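Search posts
Search

Okay, kitchen counter thread, because I have finally done the tea corner and I am SO happy about it. Come along, this will take a few posts.

1/ Some background. When we moved to Wovcombe I put everything for hot drinks in one drawer. Tea, coffee filters, the sugar packets you bring home from cafes and never open, birthday candles for some reason. You had to pull the whole drawer out to find one bag of peppermint. Every morning!

2/ Then in March Hilde Vanhove came to stay and asked for a cup of tea and I gave her the drawer. Just handed her the drawer. She went through it at the table like a person sorting old photos and found a rooibos she swore was older than my car.

3/ So the first job was getting it all out. I laid every packet on a bath towel and counted, because I wanted to know how bad it was. 238 tea bags. Two hundred and thirty-eight! For two people, one of whom drinks coffee!!

4/ Next, the sniff test. I opened one bag of each kind and if it smelled like paper, the rest of that kind went in the compost. I lost 46 bags this way and did not miss a single one. The chamomile was the saddest. The black teas were mostly great, even the old ones.

5/ A tip that helped me a lot: take the bags out of the cardboard boxes if they come in their own envelopes. The boxes are mostly air. If they DON'T come in envelopes, leave them in something with a lid or your mint will move into your Earl Grey and live there forever.

6/ Now the organizer. I looked at so many. I nearly got a tall wire one from De Bruijn, the kind that spins, and then I measured under the cabinets and it would have been too tall by the width of my thumb. Measure first, friends. I say this as someone who has returned a lot of baskets.

7/ What I got is a big bamboo box with dividers, secondhand from a lady on Lisier Street who was switching to loose leaf. 15 dollars! It has a wooden lid too and I love the stripes in the bamboo. I wiped it with a barely damp cloth and let it air out overnight before anything went in.

8/ It lives on the counter now, near the appliances, with the lid propped up behind it. And look how nice the packets are when you fan them out a little — you can read them from where you stand with the kettle in your hand.
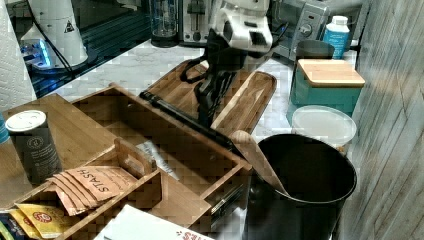
The tea box, with the STASH packets fanned out and the yellow ones in their own corner.

9/ Is the rest of the counter still busy? Yes! One corner at a time. The black bin is next, and after that I want to sort out the cabinet with the mugs, where things have gotten tippy.

10/ Lech Górecki asked if I decant the loose tea too. Only the one I drink daily, the smoky one from Sasum. The rest stays in its bag with a clip on it and is perfectly fine.

11/ Last thing and then I'll go put the kettle on. If you have a tea drawer like mine was, start with the towel. Get it all out where you can see it and count it. And then please come back and tell me your number, I need to know if anyone can beat 238!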